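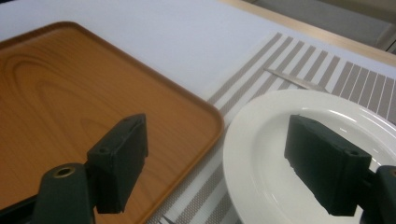
Fidov hand-held gripper, fingers open over a tray and a plate.

Fidov is a hand-held gripper tool for recording table tasks, made by Cakunura. The two fingers are dark green, with screw holes and a threaded insert, so you can change them without sending the tool back to us.

In our table setting study, led by Brayden Marchand, we recorded 475 demonstrations with the tool and trained a policy on 300 of them. The rest was kept for testing. Plates with a flat rim gave the best result - glossy surfaces were harder when the light comes from above.

In the set: gripper, 2 spare fingers, 6 screws, camera mount.
Not in the set: camera, memory card.

The method note is sent on request. Next delivery is in February.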